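Téléopérer pour enseigner : entretien avec l'équipe méthodes de Vornlow

Vornlow conçoit des cellules de manutention pour laboratoires d'analyses. Depuis mars, son équipe méthodes n'écrit plus les trajectoires de tri ligne par ligne : un opérateur commande le bras à distance, la séquence est enregistrée, puis une politique est entraînée par imitation. Nous avons interrogé la responsable de cette équipe et l'un de ses opérateurs. Tous deux ont souhaité que leur nom ne soit pas publié.

La première question portait sur le choix du mode de démonstration. Le guidage manuel, où l'on saisit le bras par le poignet, a été essayé au début du projet Tastberg. « On obtenait des efforts parasites dans les mesures articulaires, explique la responsable. La main de l'opérateur masquait aussi la pince sur les vues caméra. Nous l'avons gardé pour relever des poses d'approche, pas davantage. »

Les démonstrations complètes passent par Akande, une interface de téléopération développée en interne. L'opérateur déplace un bras maître à échelle réduite ; le robot, réel ou simulé, suit la pose de l'outil. La consigne et l'état sont enregistrés à 50 Hz, avec l'ouverture de pince. Le retour d'effort est désactivé en simulation, les contacts calculés étant jugés trop raides pour être restitués à la main.

Le jeu de données actuel comprend 126 démonstrations, dont la majorité en simulation. La tâche de référence est la manipulation d'une microplaque à proximité de bacs de couleur. Selon l'opérateur, la difficulté tient à l'orientation : « Une plaque prise un peu de biais reste tenue, mais l'erreur se paie à la dépose. Il faut corriger le lacet en hauteur, avant d'engager la descente. »

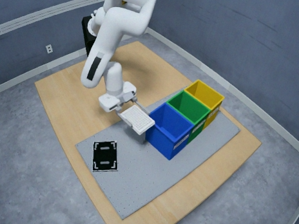
L'opérateur objecte toutefois que le simulateur pardonne trop. Le frottement entre doigts et plaque y est constant, alors que sur le banc réel il varie avec l'usure des patins. Il demande que chaque série simulée soit complétée par au moins 12 démonstrations sur machine, faites par la même personne.

La responsable partage la réserve sur le frottement, moins celle sur l'opérateur unique. « Si une seule personne démontre, la politique reprend ses hésitations. Nous avons vu un arrêt systématique au-dessus du bac, hérité d'un opérateur qui vérifiait son alignement à cet endroit. Il a fallu couper ces segments à la main. »

Le tri des enregistrements occupe d'ailleurs une part importante du travail. Une démonstration est écartée si la pince touche un rebord, si la plaque glisse ou si la consigne présente un saut. Les reprises après erreur sont conservées dans un lot séparé, étiqueté comme tel. L'équipe s'en sert pour apprendre au bras à revenir vers une pose connue après une prise décalée.

Côté latence, la liaison avec le site de Madby ajoute environ 2 ms, valeur sans effet sensible sur le geste. Le décalage entre images et positions articulaires a posé plus de problèmes. « Les caméras avaient leur propre horloge, précise la responsable. La politique apprenait à fermer la pince en retard. Nous horodatons maintenant tout sur la même machine. »

Interrogée sur la suite, elle cite la randomisation de la position des bacs et de l'éclairage, puis l'ajout d'un capteur d'effort au poignet. L'opérateur attend surtout une pédale de débrayage, afin de recentrer le bras maître sans déplacer le robot. La commande est passée.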